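Re: [outgoing-students] Norway exchange, spring places

Hi all,

Sorry for the slow answer, been in meetings since half eight and my inbox is a horror. Replying to the whole list as four of you have asked me nearly the same thing.

Bendik Solheim wrote:

> Hello Hjørdis and everyone,
>
> Three questions from our side before I send anything to the students.
>
> First, is it still 20 places for the spring, or has that gone down? I had two students tell me it was cut and I don't know where they got it from.
>
> Second, the housing deposit. The old sheet says it is paid to the university, the new one says Lundgren. Which? One of mine has already sent money to the wrong account once and does not want to do it again.
>
> Third, do second-years count? The form says "normally third year" and nobody here can agree on what normally means.
>
> Also, would it be possible to get the course list before the students have to pick from it. Last year it came after.
>
> Bendik

OK, in order, more or less.

**Places.** Still 20. Not cut. What changed is that 2 of them are now held back for students on the teacher training route, and if those aren't taken up by the end of March they go back in the pot. I think that's where the rumour comes from. Please tell your students 20 and leave it at that, otherwise I get emails.

**Deposit.** Lundgren. The new sheet is right, the old one should be in the bin. They run both student houses now, Fesard and Kamel, and the deposit is 4000 kroner whichever one you get. Paid direct to them, with the reference from the offer letter in the message field. NOT the student's name, they can't match it. Bendik, for your student who paid us by mistake: finance has it, it's going back, but it goes back to the account it came from, so if that was a parent's card then the parent gets it. Can take a few weeks.

Rooms can't be chosen. They can say a preference for Fesard or Kamel on the form and that's all it is. Fesard is nearer the library, Kamel is nearer the bus and a bit newer. Shared kitchens in both. Each student gets their own shelf in the fridge and a lockable cupboard, bedding isn't included, pots and plates are.
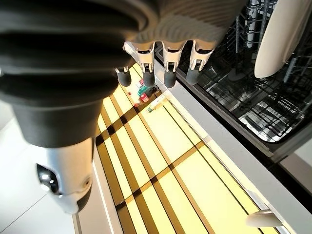
## Who can apply

Second-years: yes, if they'll have finished their second year by the time they leave. For spring that means in practice no, unless they started in January. For autumn, yes. "Normally" was put in for the people who switch degree halfway and end up in a funny year. I'll get the wording changed, it's caused more bother than it's worth.

Grades, same as before. One failed module is fine if it's been resat, two and they need a letter from the tutor. A proper letter please, I had one last round that was a single line with no signature.

Language: the courses on the list are taught in English so no Norwegian needed. There's a beginners' class in the evenings if they want it, free, doesn't carry credit. Fills up quickly.

## Course list

Yes, fair point about last year. The list goes out this week, it's 159 courses at the moment and a handful are still to be confirmed by the departments (history and geography, as ever). I've marked the unconfirmed ones with a star. Students should pick four and put down two spares, and not build the whole term round the starred ones.

Courses have to be entered in Histell by the student, not by you. I know some of you have been doing it for them to be kind but then the learning agreement comes out under the wrong person and I have to undo it by hand. If Histell logs them out halfway the draft is normally saved, look under "my documents" and then "not sent". Do look there before starting again, we had one applicant with five half-finished forms.

## Other bits

- Transcripts as PDF. Phone photos of a printout get sent back.
- Insurance: the student's own home cover is ok if it says it's valid abroad for the full term. A lot of them stop after a month or so, they need to read it.
- Grant money comes in two parts, most of it at the start and the rest once the final report is in. Tell them to budget, the first weeks are dear.
- Anyone needing an accessible room or exam adjustments should tell me now and not on arrival. It goes straight to Lundgren and teh exam office, it has no bearing on selection.

I'm away from my desk tomorrow till 2 in the afternoon, after that by email or phone. If it's about a particular student please write to me directly and leave the list out of it.

Hjørdis

Hjørdis Berge
Outgoing and incoming exchange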